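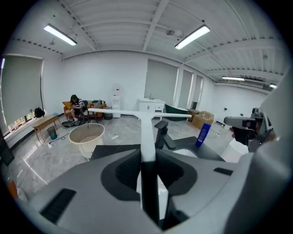
Do-yoon Yoon wrote in to ask whether the Ningate was worth the extra money over the Stiteditz if all you want to do is record simple pick and place work. My short answer is yes if you record most days, and no if you record once a week. The longer answer follows.

Both are hand-held grippers with a camera on board. You hold the thing, squeeze the trigger, do the job you want the arm to learn, and put it down again. I had the pair of Ningates on loan from Nic Giolla in Unanthorpe for most of the winter, and I already owned a Stiteditz pair. I used both sets on the same jobs: bottles, cloths, cups, small boxes, and a few awkward things like lids.

Body and grip

The Ningate is a big lump of grey plastic. The curved housing takes up a good part of the lower view from its own camera, which put me off at first, but the housing stays in the same place in every recording and the training didn't seem to mind. I masked it out for one run and left it in for the next, and the success rate on the arm was the same.

The Stiteditz is smaller and lighter. After an hour that matters. With the Ningate in each hand I was ready for a break at forty minutes, and my right wrist ached the first week. The handle is a fair size and suits larger hands. Young-sook Joo found the trigger a long reach and went back to the Stiteditz after two sessions.

Jaws

The Ningate jaws have dark textured pads set into the grey plastic, one each side. They hold smooth bottles well. On the Stiteditz I lost bottles if I caught them above the middle, and I had to throw those recordings away. Thin cloth is the other way round. The Ningate pads are thick and it takes a few goes to pick up a single layer.

The pads come out with a small screwdriver. Mine showed wear at the tips after 1,302 recordings but still held. A spare set was in the box. The screws are tiny and I have already lost one.

Camera

The view is wide. In an office with the overhead lights on you get the ceiling, the floor and most of the far wall as well as whatever is between the jaws. That is good for tracking, as there is nearly always something with an edge to lock on to. It also means everything else in the room gets recorded, so have a think about that before you start.

Plain white walls gave the Stiteditz trouble. It dropped tracking in 123 recordings over the whole period, nearly all of them when I turned towards a blank wall or went close to the worktop. The Ningate dropped far fewer. I didn't keep a proper tally for it until the last fortnight, so I won't give a number.

Shiny floors were a nuisance for both. Reflections from the ceiling lights moved about as I walked and the path came out with a wobble in it. Blinds down helped a bit. Exposure on the Ningate is slow to settle when you turn from a window, and there is no way to lock it in the current software. Nic Giolla told me that a lock is planned for April.

Controller and software

Pairing two units takes a minute or so. The order matters, left first, and the manual has it the wrong way round. Jaw width is read correctly once calibrated, but you need to do it again each time the battery is changed. The Stiteditz keeps its calibration.

Files from the Ningate are large. I filled a card in two afternoons. Export to our own format worked at the first try, which I can't say for the Stiteditz, where I had to write a script to line up the jaw readings with the video.

Battery life was a little over two hours on each. The charging socket is underneath, so the unit won't stand up while it charges.

Price

The Ningate pair was 1,974 pounds with the case and spare pads. The Stiteditz was more than 1,000 pounds cheaper and came with no case.

I sent the loan set back last week and have ordered one pair. The Stiteditz stays for cloth work and for anyone who finds the Ningate too heavy. If the exposure lock does come I will add a note at the bottom of this page.

Reviewed 2020-03-29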